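Refurbished earbud sorting line opens second bench in Baltham

Gillix, the parts and repair firm based in Baltham, has opened a second bench for returned wireless earbuds and charging cases. The bench began taking stock in May and handles single earbuds, closed cases and complete sets sent in by resellers. The firm says 937 cases passed through the first bench in the month before the expansion, of which 873 were cleared for resale or reuse as matched parts.

The remainder went to Stullent, a recycling company that strips out the cells and sorts the plastics. Gillix does not open sealed batteries on its own premises.

Returned earbuds are an awkward product to grade. A case and its two buds are sold as one item but fail as three. A worn cell in the left bud makes the whole set unsaleable, although the case and the right bud may have years of use left in them. Resellers usually have neither the time nor the test gear to split the sets, so they ship them in mixed lots. Lots arrive with buds missing, with two left buds in one case, or with cases and buds from different model years.

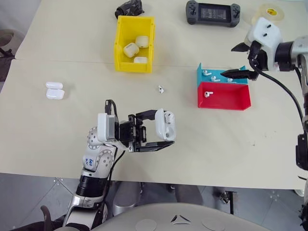
Sorting at Gillix starts with the case. It is opened, any bud inside is taken out, and the charging slots are checked for lint, wax and bent contacts. A case can come out of a lot with one slot filled and the other bare, like the open white AirPods case with a single earbud in it, and the missing bud then has to be found among the loose ones or replaced from stock. Closed cases wait in the yellow plastic bin. Loose earbuds go on the turquoise stepped holder, where they can be picked up one at a time without being tipped out of a bag. The holder replaced a flat foam tray that the firm used on its first bench. The tray held more buds, but the stems tended to lie across each other and the serial markings were hard to get at.

The process is set out in a bench procedure that Gillix revised before the second bench opened. Shahzad Khokhar, who runs the refurbishing side of the firm, wrote most of the new text.

"The old procedure treated the set as the unit," Khokhar said. "We now treat the case as one part and each bud as another, and they only become a set again at the end. It makes for more paperwork, but a bad bud no longer holds up a good case."

Under the revised procedure, each part gets its own entry in the stock record. The case is logged first, with its model, the condition of its hinge and the state of its charging port. Buds are logged by side and by model. A bud that powers up but will not pair is held for a second attempt after a full charge. If the second attempt fails, it is passed to Stullent with the dead parts.

Hinges are the most common fault on cases. The lid should stay up when open and close fully under light pressure. A lid that sits proud of the body on one side, or that moves sideways when pushed, is marked for repair. Gillix replaces hinge pins on some models. On others the lid and hinge are bonded, and the whole upper part has to be swapped for one from a donor case.

Surface wear is graded separately from function. Glossy white plastic shows fine scratches that are visible only when the case is turned under overhead light, so the grader is required to look at the lid, the front, the back and the base in that order. Scratches that can be seen but not felt are allowed in the top grade. Scratches that catch a fingernail put the case in the second grade. Cracks, deep dents and burn marks at the port rule it out for resale as a finished item, although its internal parts may still be used.

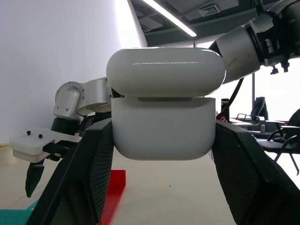 The grading scale has three levels for finished sets and one for spares. Cherkaoui, the wholesaler that takes most of the finished stock, buys the top two levels and sells them on to phone shops. The third level goes out through a clearance list at a lower price, with the wear described on the label. Spares are kept in house.

Cleaning comes after grading and before final matching. The outside of the case is wiped with a lint-free cloth, and the slots are cleared with a dry brush. Liquid is not used inside the slots. The mesh on each bud is cleaned with putty and then checked under a magnifier, and any bud with torn mesh is set aside. Ear tips, on models that have them, are thrown out and replaced with new ones in every case.

Final matching pairs a left and a right bud of the same model with a case of the same model, and the set is then reset, paired to a test phone and played through both channels. The volume of the two sides is compared with a meter. A set with a clear difference between left and right goes back for another round of cleaning – in most instances the cause is a partly blocked mesh – and is tested again before either bud is swapped.

Battery tests take the most time. Each set is charged in full, played at a fixed volume until one of the buds shuts down, and then charged again from the case. The result is written in the stock record next to the part numbers. Khokhar said the firm had looked at shorter tests based on the first hour of playback but had found the figures too uneven to use on older buds.

Finished sets carry a warranty of 12 months on the case and 9 months on the buds. The shorter term for the buds reflects the size of their cells, which age faster than the larger cell in the case. Warranty returns are sent back to the bench that graded them, with the original record attached.

Gillix is accepting mixed lots from resellers at its Baltham address. Lots should be packed with cases closed and loose buds bagged separately, and any part with a swollen or leaking cell must be kept out of the shipment. A packing sheet is available from the firm on request.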